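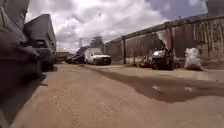 Figure 2. Unpaved alley with a fence along the right side and vehicles parked at the left and toward the far end.

9 min read

4.2 Do parked vehicles narrow an alley as much as residents say?

The claim we heard most often in Storkthorpe was that the back alleys are "full." Sikora's earlier survey repeated it with little checking, and the town's parking plan then repeated Sikora. We are not convinced that the word means much. An alley can look full to a person standing in it and still let a delivery van through, and the reverse is also true.

Figure 2 shows why the judgment is hard to make by eye. Seen from close to the ground, a box trailer and a white pickup seem to leave very little room, and the pickup and the dark car beside it close off the view of the far end. A low viewpoint makes any corridor look tighter than a plan drawing would. We would not use a view like this one to estimate clear width, and we doubt the estimates in earlier work that did.

Our own figures come from tape measurements. Liam Mellor and one assistant walked 14 alleys and logged 962 parked vehicles over the study period. Each alley was visited 4 times. A vehicle was counted as blocking if the gap beside it was too small for the Loda test cart, a standard we borrowed from Chung and do not especially like. The cart is narrower than most service trucks, so the rule probably lets too many vehicles pass as harmless.

Trailers deserve more caution than they usually get. Kovik treats any trailer as long-term storage and removes it from the parking count. We kept trailers in. One look at a trailer cannot say how long it has been there, and 4 visits are only slightly better. In 2 alleys the same trailer was logged on every visit, which is consistent with storage but also with an owner who works regular hours.

Surface is the other weak point. Residents blamed parked vehicles for ruts and loose gravel. The packed dirt in Figure 2 is coarse and speckled with gravel in the foreground, but we can't tie that to parking, and neither can anyone else working from surface appearance alone. Drainage, grading and ordinary traffic would all have to be ruled out first. Marianna Sikora has suggested (personal communication, 12/1/19) that fences make the problem worse by forcing tires into the same tracks. It is a reasonable idea. We found no data for it.

3 shares 0 comments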